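How to set up a crowdfunding page for your race season

Did ours in May, two evenings, start to finish. Writing this down before I forget it all.

1. Pick one number. Ours was $3,399. Covers the entry fee at Witdale, one set of tires, fuel for the tow. Don't ask for "whatever you can give". People want to see the bill.

2. Title. Driver, series, what the money does. Short. "Help us get the kart to Witdale" beat everything else we tried.

3. Story, 2,000 characters max. First paragraph = who you are and what you drive. Second = what you've done so far, results included, bad ones too. Then the ask. Skip the childhood stuff.

4. Rewards. Keep them cheap to mail. Stickers, a signed photo, name on the sidepod. We offered T-shirts and shipping ate teh profit. Never again.

5. Local sponsors first. We emailed Kornholm and Moroz before going public, so the page already had 2 pledges on it at launch. An empty bar scares people off.
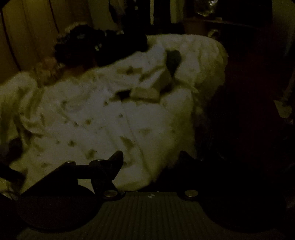

6. Updates. Post one after every test day, even a lousy one. Three lines is plenty. Grornard only chipped in after the second update, the one about the broken axle.

7. Last 48 hours. Message everybody who said "maybe later". One message each, no copy and paste. Have your thank you note writen already, you won't feel like doing it after.

Fees come out before you get paid, so check the rate and add it to your goal.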